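# Robots have rules too!

Did you know that robots have to follow safety rules, just like you do in the playground? Grown-ups who build and use them have a whole set, and some are really clever.

At the Hedau workshop, Minttu Huttunen teaches robot arms to pick things up and put them down. Before any arm moves, she goes through her checks – every single time, even if she did them 3 minutes ago!

## Rule 1: Keep the space clear

A robot arm can swing a long way, so the table around it should have plenty of bare space. Mugs, pencils and elbows stay out! If the arm needs a tray, the tray goes where the arm can reach it easily. 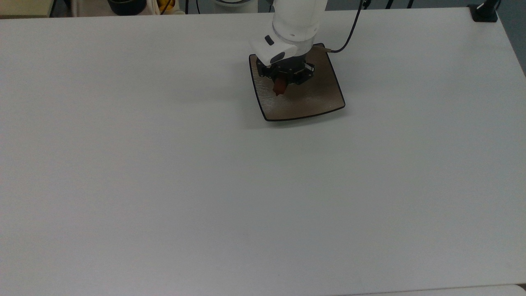
## Rule 2: Slow and low

When a gripper (that's the robot's hand) is holding something, it should come down slowly and let go close to the tray. Imagine dropping an egg from up high – splat! Now imagine lowering it gently. Much better.

## Rule 3: Know how to stop

Everybody in the room must know where the stop button is. Minttu's friend Onni Leinonen has practised pressing his 50 times, and he still thinks it's brilliant fun.

## Try it yourself

Ask a friend to be the robot. Give them orders like "down a bit" and "open your hand". When you shout "STOP!", they must freeze. How quickly can they do it?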